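Extracción de arena en el río Plollden: permisos, control y opinión de los vecinos

Trabajo de la asignatura Administración Local y Territorio
Autores: Theano Gavalas y Raghavendra Bhat

1. Introducción

Este trabajo trata de la extracción de arena en la parte baja del río Plollden, dentro del municipio de Tornilia. Elegimos el tema en septiembre, cuando el ayuntamiento publicó la renovación del permiso de la empresa Altent y en el pueblo de Nair empezaron las protestas. Queríamos entender quién autoriza la extracción, quién la controla y qué puede hacer un vecino que ve una máquina trabajando fuera de la zona permitida.

No somos estudiantes de geología y por eso dejamos aparte el efecto sobre el cauce. Nos limitamos a los documentos y a las personas que quisieron hablar con nosotros.

2. Método

Consultamos el expediente del permiso en el archivo municipal. Tiene 357 páginas, de las cuales una parte importante son copias repetidas de los mismos planos. También leímos las actas del pleno de los últimos tres años e hicimos siete entrevistas: cuatro con vecinos de Nair, dos con empleados municipales y una con un encargado de Altent. Las entrevistas se hicieron en español y duraron menos de una hora. Dos personas pidieron que no se grabara su voz, y en estos casos tomamos notas a mano.

3. Antecedentes

La discusión sobre la orilla es antigua. En el expediente aparece un plano de 1772 en el que los terrenos junto al río ya figuran como bienes comunes de Nair. Los vecinos citan este plano con frecuencia. La secretaría del ayuntamiento nos explicó que tiene valor histórico, pero que el límite válido hoy es el del catastro.

El permiso actual autoriza a sacar 1390 metros cúbicos de arena por año, solo en la orilla izquierda y solo entre las ocho de la mañana y las cinco de la tarde. La empresa debe entregar un parte cada mes.

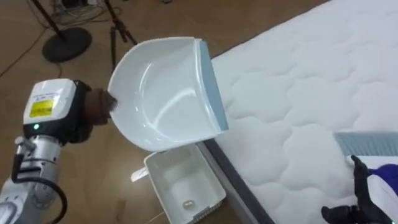
Figura 1. Recogedor blanco y cepillo de mano apoyado en un colchón.

4. Resultados

El primer resultado se refiere a los partes mensuales. En el expediente faltan los de cuatro meses. El encargado de Altent afirma que los entregó todos en papel, y el empleado que nos atendió piensa que pueden estar en otra carpeta. No pudimos comprobar ninguna de las dos versiones.

El segundo se refiere a los límites. Los vecinos dicen que en primavera una excavadora trabajó casi 200 metros más abajo de la última estaca. Hubo una denuncia y una visita de la policía local, que levantó acta. En el acta se lee que la máquina estaba parada y sin conductor, y el caso se cerró sin sanción. Una vecina nos dijo: «Vinieron a las siete de la tarde, claro que estaba parada».

El tercero es sobre las competencias. El ayuntamiento concede el permiso para el uso del camino y del terreno, mientras que el río depende de la autoridad de aguas. Cuando un vecino llama por teléfono, cada oficina le manda a la otra. Tres de los cuatro vecinos entrevistados contaron esta experiencia con palabras muy parecidas.

5. Dificultades

Tuvimos que esperar cinco semanas para ver el expediente. Además, el vocabulario administrativo fue difícil para nosotros, en particular la diferencia entre concesión, licencia y autorización, que los propios documentos no siempre respetan. Agradecemos a nuestro tutor las correcciones en el apartado 3.

6. Propuestas

Proponemos que los partes mensuales se publiquen en la página web del ayuntamiento, con la cantidad extraída y la fecha de entrega. Proponemos también que las estacas se cambien por mojones fijos, numerados y visibles desde el camino de Nair. La tercera propuesta es un solo número de teléfono para las denuncias, atendido también por la tarde.

Hemos enviado una copia de este informe al ayuntamiento de Tornilia y otra a Altent. Hasta el momento de la entrega solo ha contestado la empresa, que pide corregir el nombre de la parcela en el anexo 2. La corrección ya está hecha.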